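Fagundes Facsimile Editions: The Turkus Picture Books, Boxed Set

Price: 51 pounds, postage extra
Publisher: Fagundes
Format: four hardbacks in a card slipcase
Age on the box: three to seven
Stock: in the shop, and by post from December

We held off listing this set for a while. Reprints of old picture books arrive with a lot of noise, and the Fagundes leaflet calls this one "the return of a nursery treasure". Plenty of our older customers had never heard of Turkus the heron. Those who had tended to remember one book out of the four, and it was always the one with the flood.

Still, people kept asking for the flood book, and old copies are silly money. A first printing with its jacket changed hands last winter for 300 pounds, and it had crayon on the endpapers. Set against that, 51 pounds for all four starts to look fair. Whether you need all four is another matter. Fagundes won't sell them singly and we've asked more than once.

What you get

Turkus and the Flood, Turkus Goes Inland, Turkus at the Fair and The Turkus Alphabet. Each is a hardback with sewn pages, and they open flat without cracking. The paper is matt and a bit creamier than in the originals. The leaflet says the colours have been "restored to their full glory". We put the new Flood next to a worn library copy and the blues are certainly stronger, but the soft greens in the reed bed have gone rather yellow. A child won't mind. A collector might.
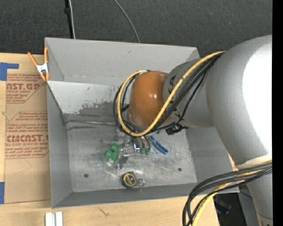

The words have been left alone, apart from a few spellings, and we're glad of that. Flood is still a very good read-aloud: short lines, a proper fright in the middle, and a page turn at the mill that gets a gasp from most four-year-olds. Inland is nearly as good. The Fair drags, and always did. As for the Alphabet, it looks to us like something made in a hurry to fill a contract, and X is a heron looking cross.

The limited edition

There is also a cloth-bound version, limited to 1,890 sets, with a numbered card and a print for framing. We can order it but we don't keep it on the shelf. 1,890 is a lot of sets for something called limited, and as far as we can tell the pages inside are the same ones. If you like cloth bindings, fine. We wouldn't buy it hoping the price will go up.

Things to know before you order

The slipcase is thin. Two of ours came with split corners and had to go back, so please look yours over when it arrives and tell us within 22 days if there's damage. After that Fagundes won't replace it.

The age range is generous. Three is young for the mill scene, and most seven-year-olds we know have moved on to longer stories.

The Futberg books, by the same illustrator, are not part of this set, whatever some of the online sellers say. Futberg belongs to another publisher, Drotora, and remains out of print. Drotora told us a new edition was "under review" — they told us the same thing the last time we asked.

To order, ring the shop or use the form. Collection is free, any time after ten in the morning. Gift wrap is plain brown paper and string.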